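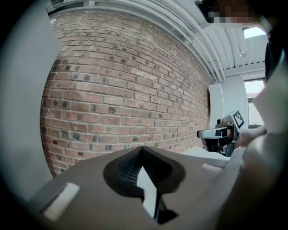

Ye-seo Hyun keeps her equipment budget on one spreadsheet tab and her regrets on another. She does the buying for Radstead, and this spring she was asked to price handheld grippers, the kind a person carries through a chore so a robot arm can learn it later. The finance people at Bang, who sign the checks, had assumed the gripper was the whole purchase. "They see silver fingers and a square black-and-white marker on top and they think, how much could that be?" she says. "Then I show them the second page."

The second page covers spare fingers, mounts, storage and wages. Her first request was for 22 units. Bang came back with 16, a number she suspects was chosen for its roundness in somebody's head. "I'd have been happy with 16," she says. "I asked for 22 so they could feel they'd won something."

She got quotes from Firnero and Donent. Firnero was cheaper by the unit and charged for everything that touched the unit. Donent wanted a minimum order of 100 finger pads. "We'll be leaving those to our grandchildren," Hyun says.

Was there anything she forgot? She opens the regrets tab — row 69, added Monday. It says "tables." The white one they have is fine, she says, but it's one table, and people with grippers have elbows. Bang wants three quotes.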